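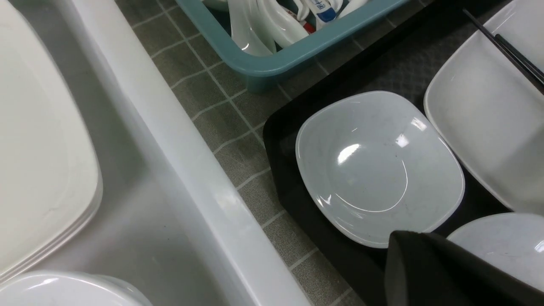 Washing up in a basin goes faster if the counter is laid out before the water is drawn. Keep the basin on one side and the landing area on the other, with the small items at the back. Square plates can be stacked at one edge of a white plastic basin, as they are here, with the bowls kept out of the stack. A black rectangular tray on the counter beside it takes the bowls one at a time. Use a tray with a raised rim, as drips then stay off the grout between the tiles.

Spoons and other small items

Stand or lay spoons in a plastic basket, handles the same way where possible. Spoons that nest together hold water between the bowls, so shake the basket once and spread them after 16 minutes. Toothpaste and other bathroom items belong in a separate cup. Mint flavor transfers to plastic and is slow to rinse out.

Water and soap

Fill the basin to one third. For a medium basin that is nearly 900 ml per wash load of four plates. Change the water when the suds are gone. Wash in this order: spoons, bowls, plates, anything greasy.

Specks after drying

Small dark specks on white plastic are usually food residue or scale. Rub with a paste of baking soda and water, leave five minutes, rinse. Do not use steel wool. Scratched plastic stains sooner.

Tile counters

Wipe along the grout lines first, then across the tiles. Hatice Duman recommends a soft toothbrush for the joints once a month. Reseal cement grout when a drop of water darkens it.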